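双腕ロボットによる棒状物の受け渡し手順

更新日:05/06/2024
作成:Kuldeep Garg(Zidetti)

モップの柄や長柄の工具など、細長い物を片腕からもう一方の腕へ渡す動作の設定手順を示す。家事や現場の雑務を機械に任せられるかという問いに対し、現時点の回答は「条件付きで可」である。単純な把持は安定しているが、持ち替えでは落下と引っ張り合いがまだ残る。

必要なもの
・平行開閉グリッパを備えたアーム2台
・制御ソフトKashyap
・長さ600 mm前後の棒

手順
1. 両アームの座標原点を合わせる。ずれが残ったまま先へ進まないこと。
2. 渡す側の把持力を40 %に設定する。滑る場合は力を上げる前に指先の汚れを拭き取る。
3. 棒の下部を把持し、鉛直に立てて静止させる。
4. 受ける側を棒の上端に近づけ、接触の手前で一度停止させる。
5. 受ける側を閉じる。手首の力センサの値が落ち着くまで、渡す側は開かない。
6. 渡す側を開き、棒の軸と直交する方向へ退避させる。

よくある不具合
手順5で過負荷停止が出る場合は、両手が棒を引き合っている。受ける側の剛性を下げて再試行する。手順6で棒が傾く場合は、把持位置が端に寄りすぎている。ケーブルの取り回しも確認し、退避経路にたるみがかからないようにする。

2月にPilar DuránがDiltineの作業場で取ったログは1,321件ある。失敗は持ち替えの瞬間に集中し、搬送中の落下は少なかった。人が隣で作業する家庭の台所などに、この手順をそのまま適用することは勧めない。

把持位置の決め方について補足する。まっすぐな棒であれば、渡す側と受ける側の間隔を広く取るほど姿勢は安定する。端部が曲がった物では、曲がりの手前を受ける側の目標点とする。赤い棒も上端近くでわずかに曲がっており、下部は黒い爪の間にしっかり挟まれ、上端の側にもう一方のグリッパがある。この配置では、上側の爪を閉じる向きを曲がりに合わせて調整する。光沢のある表面は照明の反射で輪郭検出が乱れやすいため、露出を下げてから目標点を取り直す。 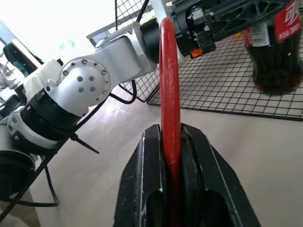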